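Speaker notes - "How many folds is enough?"
Kotano meetup, 6 Jul 2021

Start without the title slide. Ask who has been told their model just needs more data. Wait for hands.

I was told that in October. We had 586 examples of cloth handling and a policy that could not pick up a hem. The advice from Vendell was to double it. I asked what the second half would have in it that the first half didn't, and got a shrug.

So, what one of these sessions involves. A person, two hand-held grippers, a dark garment, a white board on a table. Do the task, reset, do it again. 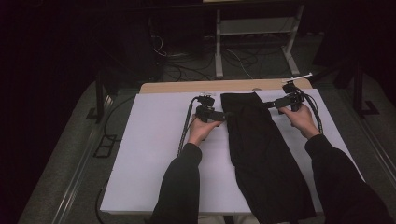 Say this slowly: the person is very good at the job, and I count that as a problem. Mattes Kröger recorded almost 20 in his first hour and by the end he had a style. Same approach, same side first. Lovely to watch. The model learns Mattes.

Ottmar Rieger disagrees with me here and he's in the room, so be fair to him. His view is that consistent examples are easier to learn from and you can add the mess later. Maybe. I've yet to see anyone go back and add the mess.

Next point, contrast. Everyone likes a white surface because the edge of the cloth stands out. Fine, but where does the edge go once the fingers are on it? Black cloth, dark fingers. Leave this one up for a bit and let people look.

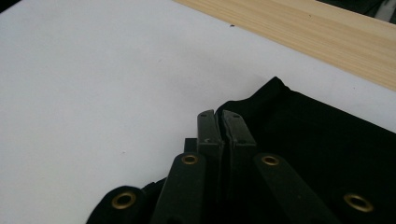 Then the labels. Of the 33 recordings I pulled at random and watched start to finish, six were marked as good and I would have thrown them out. The grasp slipped and was quietly redone, or the fold finished off camera. Nothing in our process would have caught it. I only found them by sitting there with a coffee.

If Ikonen comes up: I haven't seen their numbers, so don't guess.

What I'd like people to ask before the next big collection run:
Who are the operators, and how different are they from each other?
Who watches the recordings afterwards?
What result would make us stop?

The last one usually gets a laugh. Don't laugh along, go to the Brareck slide - skip it if we're over time - and take questions.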